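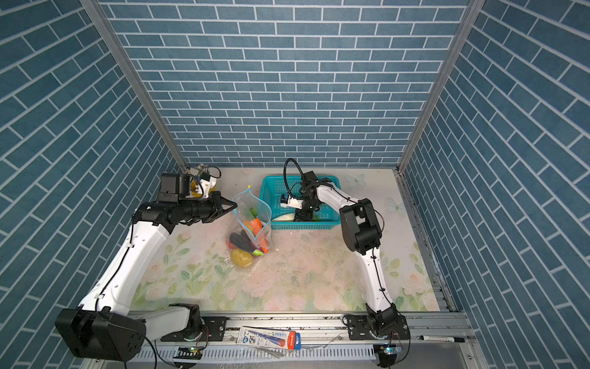
HOW DO YOU BUY A ROBOT? (and what does it really cost?)

We use cookies to remember your settings and to count visits. Accept all / Manage choices

Lots of kids write in asking the same thing. Can our school buy a robot? Short answer – maybe. Long answer – get a pencil, we're going to make a list.

First. What job is it for?

Grown-ups get this wrong all the time. They see a shiny arm in a catalogue and want it. Then it gets home and there's no job for it. So start with the job. Putting vegetables in a basket, say. A turquoise basket, a play eggplant, a carrot, a yellow capsicum. Pretend food is good for practice. Cheap, doesn't go mouldy, and you can drop it as much as you like.

Write your job in one sentence. If it takes a whole page the job is too big.

One arm or two?

Try this at lunch. Open a zip bag with one hand behind your back. Hard! Two arms can share a job, one to hold and one to reach. But 2 arms means two lots of motors, two grippers, two sets of cables, and double the things that can break. Radka Yordanov plans the robot budget at the Cledville workshop and she always asks "could one arm do it slowly?" Sometimes yes. Then she buys one.

The bits people forget

The arm is the big price on the page. Then come the little prices.

– Something to bolt it to. A metal rail is handy, you can fix the bases along it.
– A frame and some walls. Blue brick pattern if you want, plain is fine too.
– A mat. Roses and butterflies optional.
– Cameras, so the robot has something to look with. One can ride up near the wrist.
– Brackets to hold the cameras on.
– Cables. More cables. Clips for the cables, and a slotted duct to tuck them in.
– Spare parts for the gripper.
– A marker pen. You will lose it. Buy 2.
– A dustpan, becuase mats get crumbs and specks on them.

In Cledville the little things came to $383 all up. Nobody had put a single one in the first budget. Corey Ellery had to go back and ask for more money, and he says that was not a fun meeting.

Buy, borrow or rent?

Buying – it's yours, but so are the repairs.
Borrowing – free, but you have to give it back.
Renting – you pay a bit each month. Good if you only need it for a short project. The Presteo kit can be rented, the Dimitrov one can't, you have to buy it.

Ask how long delivery takes as well. One gripper ordered from Stustano took 23 days to turn up. If your open day is in July don't order in July.

Don't forget time

Time costs something too. Somebody has to set the arms up, teach them the job, and watch them. Njoroge Kioko puts a whole afternoon in the plan just for tidying cables. Sounds silly. It isnt.

Your turn

Pick a job. Draw the space. Label everything you'd have to pay for, even the tape. Now add up the prices and show it to a grown-up and ask them what you missed – there will be something.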